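로봇 팔로 CPU 꽂기 연습하는 법 (동아리 신입용 정리)

안녕하세요, 클리스트데일 로봇 동아리에서 파지 쪽을 맡고 있는 사람입니다. 대회 과제가 PC 조립으로 바뀌고 나서 같은 질문을 하도 많이 받아서, 이번 기회에 한꺼번에 적어 두려고요. 3D 프린터로 뽑은 모형 보드에서 시작해서 진짜 데스크톱 본체까지 가는 순서이고, 제가 삽질한 것도 숨김없이 다 넣었습니다!
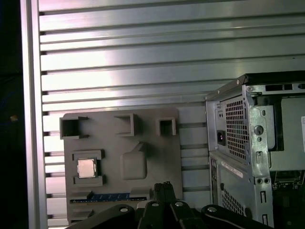

모형 보드, 그리고 진짜 보드
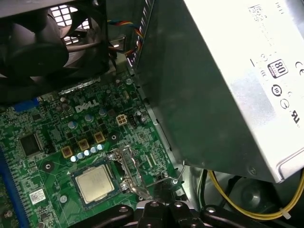
Vaughn Tran: 모형에서 잘되면 바로 본체로 넘어가도 되나요? 저희 팀은 모형에서는 거의 안 틀리는데 본체만 가면 팔이 자꾸 멈춰요.

네, 이 질문이 제일 많습니다. 넘어가도 되긴 하는데 그 사이에 할 일이 꽤 있어요. 모형은 앞이 탁 트여 있어서 팔이 어느 쪽에서 들어와도 되거든요. 본체는 파워 서플라이가 있고 팬이 있고 전선이 지나가고... 소켓 자체보다 소켓까지 가는 길이 문제입니다. 그 얘기는 4단계에서 자세히 할게요.

준비물

로봇 팔과 두 손가락 그리퍼, 손목 카메라, 모형 보드, 고장 나도 아깝지 않은 중고 CPU, 뚜껑 열 수 있는 헌 본체. 저는 여기에 나무젓가락이랑 종이테이프도 꼭 챙깁니다. 젓가락은 칩이 비스듬히 걸렸을 때 살살 밀어 빼는 용도예요. 본체는 반드시 전원 코드를 뽑고 시작하세요. 뽑았는지 또 보세요. 두 번 보는 게 우리 동아리 규칙입니다.

실습용 CPU는 핀이 칩 쪽에 있는지 소켓 쪽에 있는지부터 확인해 주세요. 칩 쪽에 핀이 있는 걸 그리퍼로 집다가 휘면 펴느라 저녁이 다 갑니다(제가 해 봤어요). 소켓 쪽에 핀이 있으면 칩은 튼튼한데 떨어뜨리는 순간 소켓이 망가지고요.

1단계. 모형 보드 고정하기

모형이 흔들리면 그날 연습은 전부 헛수고입니다. 손으로 잡고 좌우로 흔들어 보고 조금이라도 덜컥거리면 다시 조이세요. 나사를 끝까지 조이기 전에 보드가 기울지 않았는지도 봐 주시고요. 저는 처음에 양면테이프로 붙였다가 칩을 누를 때마다 보드가 조금씩 밀려서, 코드가 틀린 줄 알고 며칠을 헤맸습니다. 좌표가 매번 같은 방향으로 조금씩 어긋나면 코드 말고 고정부터 의심하세요.

고정이 끝나면 기준 자세를 하나 저장합니다. 손목 카메라에 소켓 전체가 들어오고, 손가락 끝도 조금 보이는 높이가 좋아요. 손가락이 아예 안 보이게 잡으면 나중에 녹화본을 볼 때 칩하고 손가락 간격을 알 수가 없어서 답답합니다.

2단계. 칩 집기

칩은 얇아서 집는 게 은근히 어렵습니다. 두 가지만 기억해 주세요.

첫째, 모서리 말고 마주 보는 두 변의 가운데를 잡습니다. 모서리 쪽을 잡으면 들어 올릴 때 칩이 빙글 돌아요.

둘째, 힘은 약하게 시작해서 조금씩 올립니다. 저희 제어기는 그리퍼 힘을 숫자로 넣는데, 저는 2000에서 시작해서 칩이 안 미끄러질 때까지 올렸고 지금은 2841을 씁니다. 왜 이렇게 애매한 숫자냐고 물어보시는데, 그냥 그 값에서 제일 잘됐어요 ㅎㅎ 손가락 패드를 갈면 다시 맞춰야 하니까 이 숫자를 그대로 베끼지는 마세요. 장비마다 다릅니다.

들어 올린 다음에는 바로 움직이지 말고 2초 기다립니다. 그 사이에 미끄러질 칩은 미끄러지거든요. 소켓 위에서 떨어지느니 트레이 위에서 떨어지는 게 백배 낫습니다.

3단계. 내려놓기

여기서 다들 급해지는데 천천히 가도 됩니다. 순서는 이렇게 해요.

소켓 바로 위까지 이동해서 멈춥니다.
칩의 방향 표시와 소켓의 방향 표시가 맞는지 봅니다.
아주 느린 속도로 내리다가 접촉이 느껴지면 멈춥니다.
손가락을 조금만 벌리고, 칩이 제자리에 앉았는지 카메라로 확인합니다.
괜찮으면 손가락을 다 벌리고 위로 똑바로 빠져나옵니다.

빠져나올 때 옆으로 움직이면 손가락이 칩을 툭 치고 갑니다. 저희 팀이 연습 경기에서 그렇게 점수를 날렸어요. 칩은 완벽하게 앉혀 놓고 나오다가 쳐서 다시 띄워 버린 거죠. 아직도 생각하면 이불을 찹니다.

모형에서 연속 6번 성공하면 다음 단계로 가도 된다고 저는 봅니다. 한 번이라도 실패하면 처음부터 다시 세고요. 좀 가혹한가 싶지만 이렇게 안 하면 본체에 가서 두 배로 고생하더라고요.

4단계. 진짜 본체로 옮기기

이제 Vaughn 님 질문으로 돌아올게요. 팔이 멈추는 이유는 대부분 진입 경로입니다. 모형에서 쓰던 경로를 그대로 가져오면 그리퍼 몸통이나 손목이 파워 서플라이 쪽에 먼저 닿아요. 손가락 끝만 보고 계획하면 이걸 놓칩니다. 손목까지 포함한 덩치를 충돌 모델에 넣어 주세요.

저는 본체 작업 전에 꼭 빈손으로 한 바퀴 돌려 봅니다. 칩 없이, 가장 느린 속도로, 비상 정지에 손 올리고요. 팔이 내려가는 동안 다음을 봐 주세요.

전선이 손가락에 걸릴 만한 데가 있는지. 있으면 종이테이프로 옆에 붙여 둡니다.
소켓 고정 레버와 프레임이 완전히 젖혀져 있는지. 어중간하게 열려 있으면 내려가다가 걸려요.
손목이 케이스 테두리에 닿지 않는지. 이건 카메라에 안 보이니까 사람이 옆에서 봐야 합니다.

빛 반사도 조심하세요. 칩 윗면이 금속이라 조명 각도에 따라 허옇게 날아가는 경우가 있는데, 그러면 위치 추정이 휙 튑니다. 저는 조명을 비스듬히 돌리고 노출을 낮춰서 해결했어요. 이건 Xinyi Guo 아이디어였고, 저는 그전까지 인식 모델만 계속 다시 학습시키고 있었습니다... 시간이 아깝죠.

5단계. 기록 남기기

성공한 것만 저장하지 말고 실패한 것도 꼭 남기세요. 파일 이름에는 모형인지 본체인지, 힘 값이 얼마인지 정도만 적어도 나중에 찾기가 훨씬 편합니다. 저희는 7월에 스탠드포트에서 열린 연습 경기 때까지 이걸 대충 했다가, 잘되던 설정을 못 찾아서 전날 밤에 전부 다시 맞췄어요. 여러분은 그러지 마세요, 제발.

자주 생기는 문제

칩이 한쪽만 들어가고 기울어요: 손가락을 벌릴 때 양쪽이 동시에 안 벌어지는 경우가 많습니다. 그리퍼 영점을 다시 잡아 보세요.

접촉 감지가 너무 빨리 돼요: 하강 속도가 빠르면 흔들림을 접촉으로 착각합니다. 속도를 먼저 낮추고 그다음에 기준값을 건드리세요. 둘을 한꺼번에 바꾸면 뭐 때문에 나아졌는지 몰라요.

아침에는 되는데 저녁에는 안 돼요: 창가 쪽 자리면 블라인드부터 내리세요. 저희 방에서는 그게 답이었습니다.

다음 글에서는 메모리 꽂기를 다룰 건데, 메모리는 누르는 힘이 훨씬 많이 필요해서 그리퍼 설정부터 다릅니다. 막히는 데 있으면 댓글에 제어기 설정값이랑 같이 적어 주세요. 설정값 없이 "안 돼요"만 적으시면 저도 모릅니다 ㅠㅠ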